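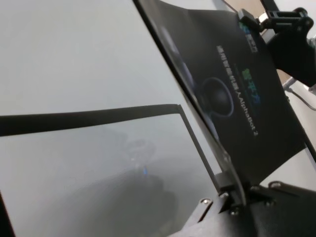 Gripper trials, week 2

The bench at Stinatton spent July settling whether the Orkemik fingers hold a cardboard box better than the old Stitwood pair. We ran 60 lifts with each. The Orkemik dropped 8 boxes, the Stitwood dropped 2, and the Stitwood is the one we had planned to throw out. The wrist camera likes matte boxes and has strong feelings about glossy tabletops - it keeps finding a second gripper down there and wants to meet it. Next month we try softer pads from Maluleke, budget permitting. It rarely does.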